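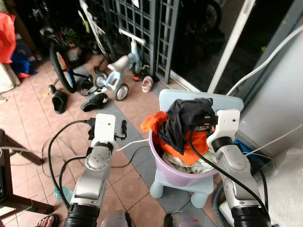 Do you have to sort laundry by color before every wash?

Most of the time you can skip it, as long as the water is cold and nothing in the load is new, red or made of raw denim.

I held out against that answer for years. I grew up with three hampers and a set of rules that had the weight of law, and when I moved into my own place I carried the rules along without asking where they came from. Whites hot, colors warm, darks cold and inside out. Towels by themselves, like royalty. It meant four half-empty loads a week and a machine that never seemed to be off.

What got me wondering was a bottle of detergent. I'd switched to Vevlow because it was on sale, and the label promised to "protect color in mixed loads." I don't believe labels. Every bottle in that aisle protects color, lifts stains, cares for fibers and smells like a mountain. But the claim at least sounded like something I could check in my own house with my own socks, so from January on I stopped sorting.

The rules for myself were loose. Black shirts, orange shirts, white undershirts, pale green pillowcases, all in together. Cold water, normal cycle, same detergent, slightly less than the cap says (the cap is always too much, I'll die on that hill). Anything brand new got washed alone once or twice first. I kept a tally on the inside of the cabinet door, and by the time I got bored of keeping it I was at 73 loads.

Results, for what one household is worth. One white undershirt went faintly gray, but it was old and I can't swear it wasn't gray going in. A dish towel picked up a pink edge, and that was my fault for throwing in a red cotton napkin on its first wash. Everything else looks the way clothes look when you wear them. The black stuff faded a bit. The black stuff faded when I sorted, too.

So was it the Vevlow? I doubt it. I ran out partway through and used a box of Kiltton powder that had been sitting under the sink since before we repainted, and I couldn't find any difference in the clothes. The powder did leave a chalky smear on one dark sweater, which came off with a damp cloth. My money's on the cold water doing nearly all the work, and cold water doesn't come in a bottle with a mountain on it.

Two places where I went back to the old way. Towels still go separately, mainly for the lint, and it's the black clothes I'm sparing there. And work clothes with actual dirt on them don't get to swim around with pillowcases. I don't care what the internet says about rinse cycles.

The other thing I've turned skeptical about is laundry equipment. I nearly bought a Vanhove rolling sorter last spring, the kind with canvas bags on a steel rack. It takes up as much floor as a chair and a half, and its whole job is to hold dirty clothes in categories I no longer believe in. Meanwhile a plain plastic basin carries a load just fine, rinses out under the tap and costs next to nothing. Put it up on something low so you're not folding yourself in half every time you reach for a shirt. A kid's chair is about the right height, if there's a kid around who will lend you one. Check that it doesn't wobble before you load it up, wet clothes weigh more than you'd think.

I've also seen people recommend those color-catcher sheets. I tried a pack of the Casell ones. They came out of the wash a sort of dishwater lilac, and I suppose that's meant to impress me. Loose dye did go into the sheet. Would it have gone into my shirts otherwise? No idea, and neither does the box. The loads without a sheet came out looking the same, so the rest of the pack is in a drawer with the spare batteries.

If you have something white that you really love, wash it with other white things. I still do that with one shirt. And if your water is very hard or your machine only runs warm, your mileage could be completely different from mine, so start with clothes you wouldn't miss.

Next I want to find out whether the "delicate" cycle does anything besides take longer. I have my doubts about that one as well.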